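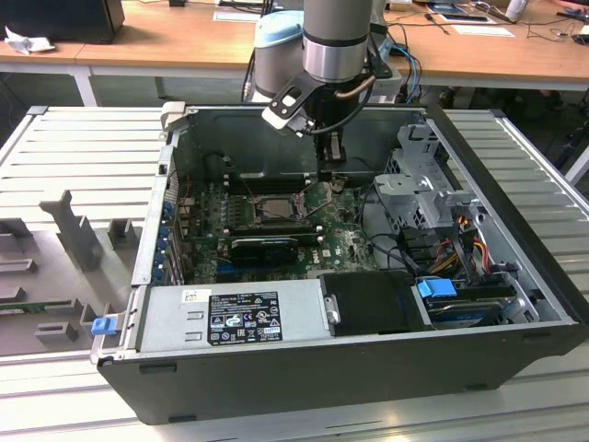

3.2 Coding of the negotiation statements

Corpus: 300 joint statements and readouts from the Jirden–Dastum border talks, both sides, plus the mediator's press notes. Collected up to 2020-01-02. Anything later left out, the October round included only where both delegations put out their own text.

Each statement coded for three things: tone toward the other party, mention of a concrete step (crossing hours, water shares, prisoner lists), and whether the word "progress" or a close cousin shows up. Tone on a five-point scale. Coders worked from the English versions. Problem there, obviously, as the Dastum foreign ministry translates loosely and the Jirden one hardly at all before evening. Where the two versions of a sentence pulled apart we coded the original and flagged it.

Main result first. Positive tone and concrete steps go together much less than expected. A meeting called "constructive" by both sides was followed by a named step in 75 cases, and most of these were small: a crossing opened longer, a date set for the next meeting. Warm language peaks just before a walkout. We don't have a good explanation. Possibly each side wants to be on record as the reasonable one before things go bad, see section 5.

Mediator notes behave differently. Shorter, drier, and the adjectives drop out when talks are going well. The Kouris channel (back-channel meetings held in Kouris, never formally announced) produced almost no text at all, so it is underrepresented here and any reading of the numbers should keep that in mind.

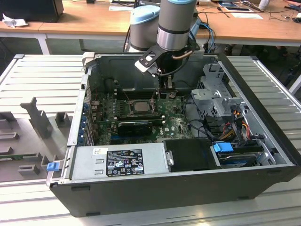
Figure 3. Robot arm above an open desktop tower, side panel off, with the motherboard and processor exposed.

Robustness. Dropped the longest statements, no change. Dropped everything under 1000 characters, the link between tone and steps gets a bit weaker but keeps its sign. Recoding by a second team at Deseo gave close agreement on steps, poorer agreemnt on tone, mostly at the middle of the scale where "frank" and "open" sit. In the tables we merge the two middle categories.

One further caveat. Leaders' offices and foreign ministries often issue seperate readouts of the same meeting, and they don't always match. We kept both as independent entries. Merging them would hide the domestic audience effect, which is the subject of the next section.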